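Bun notebook, 12/25/24

Steamer corner, white table. Mostly dough notes today, plus how the buns sit in the basket.

Really happy with this batch! I went back to Natália's dough from April, the one she wrote on the back of the Amaral flour sheet, and gave it a longer rest than she did. 270 g flour, a bit less water than last time, sugar as before. Kneaded until it stopped sticking to my palms, then left it covered by the radiator and forgot it through lunch. It came up beautifully, soft all the way through when I poked it.

Pleating is still my weak spot, but the tops are getting there. Eduardo's trick is to keep the thumb still and let the other hand do the turning, and once I got that into my fingers the folds came out much closer together. I rolled the edges thinner than the middle too. Do that every time.
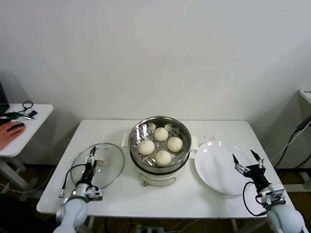
Spacing next. I like a diamond for four, back, front, and one each side, and it leaves the holes in the middle of the basket clear for steam. I tried a fifth in the middle last week and it stuck to everything it touched. Four is the number for this basket, five if you enjoy peeling.

Timing: 15 minutes on the last two batches, then leave the lid where it is for a bit with the pot switched off. Natália goes to 20, but hers are bigger and she fills them cold. I want to try 20 with the same size as mine and cut both open side by side. The lid goes flat on the left, always, and the plate on the right, so nothing has to cross over the basket on the way out.

Lift from the sides, low down. Pinch near the pleats and they flatten, and then all that nice work is gone. A big plate is so much better than the little bowls we had before, the buns can sit apart and the skins don't tear!
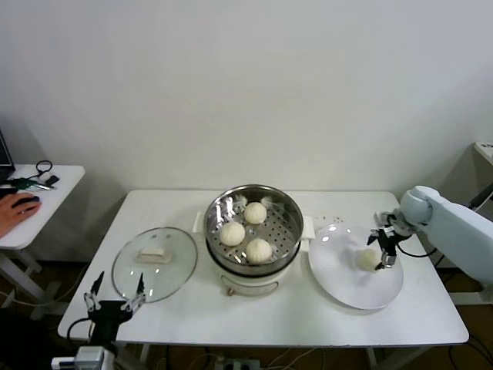

One on the plate, three in the basket.

Crumbs on the table again, wipe between batches.

Flour: the Tarurska bag weighed 937 g before I started, so there is enough for three more rounds at this size. Drultel flour is next on the shelf and I have no idea how much water it likes. Eduardo thinks it wants more. Start with a half batch.

To do:
- 15 against 20 minutes, same size, same dough
- ask Natália if she proves them a second time after shaping
- baking paper squares, try without
- send the pleating notes to the Cerstead kitchen, they asked twice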